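Lellar Bin Picking Set - README

July 15, 2026
By Folke Boström

Lellar is a collection of teleoperated picks from shelved storage bins. It is meant for training policies that look into a bin, choose an item and lift it out. Each episode has a wrist view and a head view.

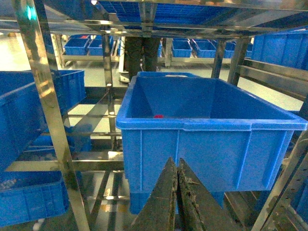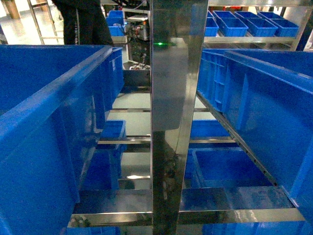
Episodes are stored one per folder, with both video streams, joint positions, gripper opening and a short text instruction. The instruction names the item and the shelf level, for example "take the red one from the middle shelf". Operators were asked to include bins that were nearly empty, because early policies trained at Hornen did well on full bins and then hovered over the rim when only one thing was left. The wrist view with the small red object near the back of the blue bin's floor is typical of that group. We call these episodes "sparse" in the metadata, and they can be filtered with the field bin_fill.

Contents

The release has 54 sessions, split by session and not by episode, so that no session appears in both training and test. A session is one operator on one rack layout. Five sessions are held out for testing. Session length varies, up to 2 hours, and breaks are not recorded.

Collection

All sessions were run at the Henanham site. The operator drives the arm with a handheld controller and sees both camera streams on a monitor. An episode starts when the arm leaves its rest pose and ends when the item is released over the drop tray or when the operator presses abort. Aborted episodes are kept and marked. We suggest leaving them out for plain imitation learning and keeping them for anything that needs a success signal.

Finger pads were changed on a fixed schedule and the change is logged in pads.csv. Worn pads grip differently - mostly on smooth items - so check the log before comparing sessions.

Labels

Three labels are given per episode: success, item class and contact. Success was set by the operator and checked by a second person. Contact marks any touch between the gripper and the bin wall or rack. Aslak Magnusson wrote the labeling guide and answers questions about borderline cases. Where the two reviewers disagreed, the episode is marked "disputed" and the label is left blank.

Known problems

- Reflections from steel rails and glossy plastic upset depth estimation. We ship color video only.
- The bins are mostly one color. A policy trained on this set alone will probably not transfer to gray or clear bins.
- In some sessions the head stream lags the wrist stream by a few video frames. Use the timestamps and do not align by index.
- People sometimes pass in the background. Faces are blurred where they appeared.

Use with other sets

The folder layout matches Dunstan, so the same loader works for both. Joint order differs in the last two axes. The script convert_joints.py handles this.

Planned

A second release is planned for October with deeper bins and mixed items. Corrections to the current labels will go out with it - please send them to Folke before then, with the session and episode number.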